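Looking after the towel-folding arm: your questions

I look after the Rolura cell, the one that folds towels, and I get the same handful of questions every month. So I've put them all on one page. If yours is missing, ask me or Mohandas Nair, he set the thing up with me.

How often do you service it?

Quick check every morning before the first run, proper service every 2,000 folds. The software keeps the tally, so please don't reset it when you restart the PC (you know who you are!).

What's in the quick check?

I wiggle each joint with the power off and feel for play, then open and close the gripper a few times by hand command. After that I wipe the fingers with a barely damp cloth. Takes me about 3 minutes, longer if I haven't had coffee.

Why do the fingers need cleaning so often?

Lint! Terry cloth sheds like a cat in spring, and the fluff packs into the corners of the gripper until the fingers won't close all the way. I use a soft paintbrush for the corners. No compressed air, please, it just pushes the fluff further in.

The gripper drops the towel halfway up. Is the motor dying?

Probably not. Clean the fingers first, then run the close routine again with nothing in between them. We had a bad week of drops in November and it came down to one loose finger screw. Reda Shehata tightened it and I got to stop blaming the motor, which I'd already half ordered a replacement for.

Do I have to recalibrate after tightening anything?

If it's a screw on the fingers, no. If you've had a joint apart, yes, run the full homing routine and then do 2 slow test lifts before you go back to normal speed.

How should the cable sit?

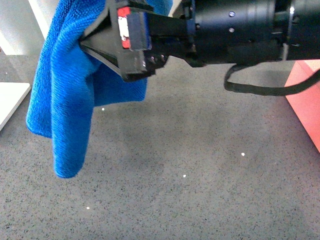 Cable slack is the thing I fuss over most, because I got it wrong the first time and tied everything down so neatly that the arm tugged on its own plug. Now I leave a loop. With the arm stretched out over the counter and the blue towel in its grip, I like to see the flat black cable sagging below the housing the way it does there, with daylight between it and the arm. Move the arm slowly through its whole reach and watch the loop at both ends. If it pulls tight or snags on anything, give it more room.

Can I use any towel for testing?

Stick with the thick ones. Thin dish towels behave so differently that you'll end up chasing a fault that isn't there.

Where are the spare parts?

In the Gultent drawer, left side. Write down what you take. Aishwarya Palaniappan does the reordering and she goes by that list.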